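サイト内検索 キーワードを入力 検索

第4章 蒸す ― 湯気で火を通す

前の章では、ゆでることについて学びました。湯の中で野菜の色がどう変わり、麺の芯がどうなくなっていくかを、鍋をのぞきこみながら追いかけましたね。この章では、鍋はそのままに、食べものを湯から引き上げてしまいます。湯の上、湯気の通り道に置くのです。それだけのことで、仕上がりも、使う道具も、台所での体の動かし方もがらりと変わります。わたしは調理のなかで「蒸す」がいちばん好きで、この章を書くのを第1章のころからずっと楽しみにしていました!

蒸し物の魅力は、まず見た目の静かさにあります。炒め物のように音で火加減を教えてくれることもなければ、焼き物のように焦げ色で合図をくれることもありません。ふたをしたら、あとは湯気の勢いと時計が頼りです。ところがそのふたの内側では、驚くほど活発に熱が運ばれています。水は湯気に変わるとき大量の熱を抱えこみ、湯気が冷たい食べものの表面に触れて水に戻るとき、その熱をそっくり手渡します。冷たい相手ほど湯気がよく集まり、どんどん熱を渡していく。なんと気の利いたしくみだろう、と思いませんか。

教材には、形も中身もさまざまなものがあります。茶碗蒸し、赤飯、芋、白身の魚、プリン。どれも取り上げますが、章の主役には包子(パオズ)を選びました。小麦粉の皮で餡を包み、てっぺんにひだを寄せた、あの白いまんじゅうです。発酵、成形、加熱、盛りつけと、調理の勉強に出てくる話題がこの小さなひとつに詰まっています。皮がふくらむ理由を考えれば第2章の酵母に戻り、餡の脂が固まる温度を考えれば第6章の油脂に先回りすることになります。
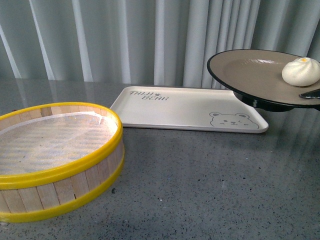
図4-1 シートを敷いたせいろと、皿にのせた包子。奥はトレイ。

この章で扱うこと

章の前半では道具を、後半では熱と生地を扱います。読み終えるころには、次のことが自分の言葉で話せるようになっているはずです。

・湯気が食べものに熱を渡すしくみ
・せいろの底、側、ふたがそれぞれ受けもつ役割
・敷くものの選び方と、くっつきの原因
・蒸し上がりから器に移すまでの手順
・発酵の進み具合と、蒸した皮のきめの関係

はじめて学ぶ人は順番どおりに読んでください。すでに台所でせいろを使っている人は、4.3節の生地の話から入ってもかまいません。ただ、4.1節の実習だけは飛ばさずにやってみてほしいと思います。道具をよく見る時間は、経験のある人にこそ新しい発見をくれます。

学ぶ前に考えてみよう

ノートを開いて、いま思いつく答えを書いておきましょう。正しいかどうかは気にせず、章末でもう一度読み返すためのメモにします。

同じ芋を、片方はゆで、片方は蒸しました。切り口の水っぽさはどう違うでしょう。冷めたあとの甘みの感じ方はどうでしょう。

金属の蒸し器のふたには布巾をかけることが多いのに、竹のふたではかけない人がたくさんいます。布巾は何を受け止めているのでしょうか。

蒸している途中でふたを開けると、湯気がどっと逃げます。このとき庫内では何が失われ、取り戻すまでに何が必要でしょうか。

どの問いにも、台所で確かめられる答えがあります。わたしの講座では、最後の問いがいつも大人気です。開けて見たい気持ちと、開けてはいけない気持ちとのあいだで、みんな本当に真剣な顔になります。

4.1 道具を知る

4.1.1 せいろのつくり

せいろは、丸い側と、湯気の通る底と、ふたからできています。底は竹を編んだり、細い竹をすき間をあけて並べたりしたもので、ここを湯気が昇っていきます。側は食べものを囲んで湯気をためる壁です。そしてふたは、湯気をとどめながら少しずつ外へ逃がします。

側のつくりには、いろいろな流儀があります。薄い板を曲げて輪にしたものがよく知られていますが、縦に細い板を並べ、上と下を帯で締めて輪に仕立てたものもあります。図4-1のせいろは後のほうで、明るい黄色の帯が目を引きます。桶を思い出した人もいるでしょう。板を並べて締めるという発想は、食べものや水を入れる道具にたびたび現れます。道具を横に並べて見比べるのは本当に楽しいものです。

竹や木は、湯気の水分をいくらか吸ってくれます。金属のふたでは、内側についた湯気がしずくになって食べものの上に落ちることがあります。包子の皮にしずくが落ちると、その場所だけ表面が溶けたようにへこみ、つやが失せてしまいます。先ほどの布巾の問いを、ここで思い出してください。

使う前にはせいろを水でさっとぬらします。乾いたまま強い湯気に当てると、縁が焦げたり、板がゆがんだりすることがあるためです。使ったあとはぬるま湯で洗い、風の通る場所に立てかけて中まで乾かします。洗剤の香りは材に残りやすいので、たいていの汚れはたわしと湯で落とします。

4.1.2 大きさを合わせる

せいろは鍋の口に合わせて選びます。鍋より小さければ湯気が脇から逃げ、大きすぎれば側の下が火にあおられます。受け板(蒸し板)を一枚はさめば、手持ちの鍋とせいろの寸法が合わなくても使えます。はじめての一台を買う人に、わたしはまず手持ちの鍋の口径を測るように勧めています。お店でせいろに見とれていると、つい大きいほうに手が伸びるものです。わたしも若いころ、みごとに大きすぎるせいろを抱えて帰りました。

高さも見逃せません。包子は蒸すとふくらみますから、並べたときに頭の上に余裕がいります。浅いせいろで大きな包子を蒸すと、ふたの裏にてっぺんが張りつき、せっかくのひだが平らになってしまいます。

4.1.3 器とトレイ

道具の話というと、火にかけるものばかりを思い浮かべがちです。けれども蒸し物の段取りは、食べものを置く先まで決めてはじめて完成します。せいろの脇にトレイを置き、その近くに器を用意する。作業台の上に行き先が決まっていれば、湯気のあがる熱いものを持ったまま立ち往生することがありません。

トレイには縁の立ち上がりがあるものを選びましょう。蒸した食べものやせいろの底からは水が落ちます。浅い縁でも、それがあるのとないのとでは台の上の始末がずいぶん違います。

器は、平たいものか、縁がゆるく広がったものが包子によく合います。深い鉢に入れると自分の湯気で底がふやけてしまいます。高台(こうだい)のある皿は台から持ち上がっているぶん、指をかける場所が見つけやすく、運ぶのが楽です。図4-2では、足のついた皿がトレイにのっています。白っぽい包子に、落ち着いた淡い茶系の皿。色の差があると、包子の形が見分けやすくなりますね。

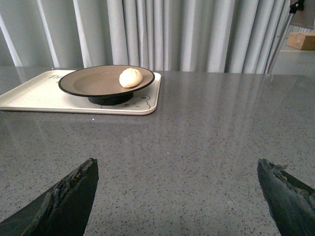 4.1.4 敷くもの

せいろの底に食べものを直接置くと、皮や身が編み目に入りこみ、取り出すときに破れます。そこで一枚、何かを敷きます。何を敷くかは、昔から土地ごと、家ごとに工夫されてきました。

葉もの。白菜やキャベツの葉は、手に入りやすく、食べものに水分と香りを添えてくれます。蒸したあとの葉がまたおいしい! 餡の肉汁を吸った白菜を目当てに包子を蒸す人がいても、わたしは少しも驚きません。笹や蓮の葉を使えば、香りはさらにはっきりします。

布。さらしや蒸し布は、ぬらして固くしぼって使います。もち米のように粒の細かいものには布がいちばんです。ただし、発酵生地の皮は布の目に食いこむことがあるので、包子では油を薄くぬるか、別の敷物を重ねます。

紙。オーブン用の紙を包子の底より少し大きく切り、ひとつずつ下に敷きます。成形した包子を紙ごと持ち上げられるため、発酵のすんだやわらかい生地に指の跡がつきません。湯気をふさがないよう、底一面を紙で覆うことは避け、大きな紙を使うときは穴をあけます。

網目のシート。洗って繰り返し使える敷物で、細かな目が湯気を通します。図4-3では、半透明の白いシートがせいろの底を覆っています。シートの端が側の内側に沿って少しめくれあがっているところにも注目してください。シートを敷いたら、食べものを並べる前に一度手のひらで軽くならしておくとよいでしょう。端の浮きが大きいと、そばに置いた包子が傾いたまま固まることがあります。

どの敷物を選んでも、確かめることは共通しています。湯気が通るか。食べものからはがれるか。洗えるか、または捨てられるか。迷ったときは、同じ生地を小さく丸め、違う敷物にのせて同時に蒸してみてください。底を裏返して比べるだけで、教科書の何行分ものことがわかります。

本書の準備では、講座に参加した人たちが書いた蒸し物の実習記録を1266件読みました。失敗の欄に繰り返し出てくるのが「底がくっついた」という言葉です。記録を整理してくれたニコラ・ヴルベルは、くっついた人の多くが、蒸し上がってすぐに包子をはがそうとしていたことに気づきました。火を止めてひと呼吸おくと、底の水分が落ちつき、はがれやすくなります。敷物を替える前に、はがす時機を変えてみる。なんとも手軽な改善策です。

実習4-A せいろの空見(からみ)

食べものを入れずにせいろを観察する実習です。火は使いません。観察用紙と鉛筆、やわらかいものさしを用意してください。

1 せいろのふたを取り、作業台に置きます。真上から見て、底の編み方を写し取ります。編み目の向きが変わる場所があれば印をつけましょう。

2 側を横から見ます。板が曲げてあるのか、並べてあるのか。何で締めてあるか。つなぎ目はどこか。指でなぞりながら描くと、目だけでは見過ごす段差に気づきます。

3 底を光にかざし、湯気の通り道を探します。すき間の広いところと狭いところを、用紙の上で塗り分けます。

4 敷物を一枚敷き、もう一度真上から見ます。側とのあいだにすき間があるか、端がめくれていないかを書きとめます。敷物を回したり裏返したりして、いちばん落ちつく向きを見つけてください。

5 脇にトレイと器を置き、せいろから器まで、手をどう動かすかを試します。ふたをどこに置くかも忘れずに。器の位置を左右入れ替えると動きやすさが変わります。利き手の違う人と組むと、配置の違いがよくわかります。

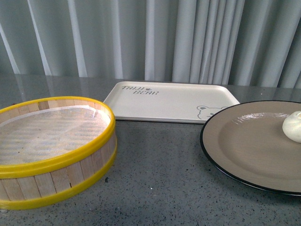
観察の手がかり

スケッチが苦手だという人は、輪郭の丸を先に描いてから、中の模様を少しずつ足していくとよいでしょう。上手な絵にする必要はありません。あとで自分が読めれば十分です。講座の同僚ドゥミサニ・レコタの用紙は矢印だらけで、初めて見た人には何かの路線図に思えるのですが、湯気の道筋についてはクラスの誰よりも正確でした。

敷物と底の模様が重なって見えるときは、敷物を半分だけめくって描きます。光を横から当てると、細かな目がくっきりと浮かびます。夕方の窓辺でやってみると美しいですよ。

4.2 蒸気と温度

道具がわかったところで、いよいよ湯気の話に入ります。まず言葉をそろえておきましょう。やかんの口から出る白いものを、ふだんわたしたちは湯気と呼びます。白く見えているのは細かな水の粒です。やかんの口のすぐそばには透き通った部分があり、そこでは水が目に見えない気体、すなわち水蒸気になっています。この節では、気体のほうを指すときに「蒸気」と書きます。

平地の台所では、沸き立つ湯から昇る蒸気はほぼ100度です。火を強めて湯をさらに激しく沸かしても、ふつうの蒸し器の中は100度をほとんど超えません。変わるのは蒸気の量です。量が増えれば、食べものの表面で水に戻る蒸気も増え、熱が速く渡ります。つまり強火の蒸し物とは、蒸気をたっぷり送りこむ蒸し方のことです。

包子は、蒸気が十分に上がったところへ入れるのが基本です。酵母のつくった気体が熱でふくらみ、やがて生地のたんぱく質とでんぷんが固まって、その形を支えるようになります。この釣り合いがうまくいくと、皮はふっくらとして、割ったときに細かな穴がそろって見えます。発酵が行きすぎた生地では、気体を抱えた膜が弱り、ふたを取ったあとにしわが寄りがちです。

一方、茶碗蒸しでは蒸気を控えます。卵は100度よりずっと低い温度で固まり始め、そこへ勢いのよい蒸気を送り続けると、中に穴があいて舌ざわりが粗くなります。火を弱め、ふたを少しずらして、庫内に空気を招き入れましょう。同じ道具を使いながら、包子には蒸気を惜しまず、卵には遠慮がちに。加減ひとつでこれほど性格が変わるのですから、蒸すという技法は奥が深くて、何度教えても飽きません。

計ってみよう

次の実習では、皮の生地を一個51グラムに分け、餡を入れずに丸めて蒸します。餡がないほうが、皮のきめを比べやすいからです。蒸す前と後に重さを計り、表面についた水分がどれほど重さに表れるかを確かめます。はかりは小さな差が読めるものを使い、生地をのせる紙の重さをあらかじめ引いておいてください。

計る時機もそろえます。蒸し上がった生地は、せいろを出たとたんに表面から水分を失い始めます。ひとりが取り出し、ひとりが計り、ひとりが記録するという分担にすると慌てずにすみます。では、はかりと観察用紙を持って、4.2.1に進みましょう。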